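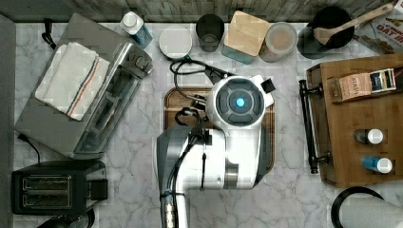

A folded kitchen towel, white with thin stripes at one end.

Marking Lines on a Garage or Workshop Floor: What Holds Up and What Doesn't

Updated 13 Sep 2019

Every spring the home stores put out a display of floor marking kits, and every spring people buy them thinking a yellow line will keep the kids' bikes away from the car. Maybe it will. I've marked my own floor more than once, and most of what the packages promise deserves a second look.

Tape first. The Trengate roll I bought said it was good for 2,000 passes of a car tire. I have no idea who counted. Mine started lifting at the corners in June, right where the front wheels turn. On the straight runs along the wall, where no tire goes, it's still down. If you only need a line beside a shelf or a workbench, cheap tape will do the job and you can stop reading.

Paint lasts longer if the concrete is clean, and clean means more than swept. Scrub with degreaser, rinse, let it dry, then drip a little water on the floor. If the water beads up, there's still oil or old sealer in there and your paint will peel. The can of Bilero says "no prep needed." Try that on a hidden spot before you believe it.

Use masking tape for the edges and press it down hard with a putty knife. Put on two thin coats. Pull the masking tape while the second coat is still a bit tacky, or you'll tear the edge.

Leave the car outside longer than the label says. Mine said 12 hours. I gave it that and got a nice tread print in the middle of the line.

Reflective beads: you sprinkle them on wet paint so the line shines in the headlights. They do work on roads. In a one-car garage with a ceiling light, I can't see the point, and any that don't stick roll around underfoot until you vacuum them up.

Line machines: Loseo sells a push-along striper for $149. For a parking lot, fine. For two lines and a box around the trash cans, a small roller costs a few dollars and turns corners better.

Parking stops are the one thing I'd spend money on. A rubber block tells your tires where to quit, which paint can't do. Screw it down. The glue-on kind scooted forward on me the first winter. Before you drill, park where you want to end up, check that the garage door closes behind you, and mark the floor at the front tires with chalk.

As for glow-in-the-dark tape, I tried one short strip by the side door. It was bright for a few minutes after the light went off and then I was feeling for the switch like always.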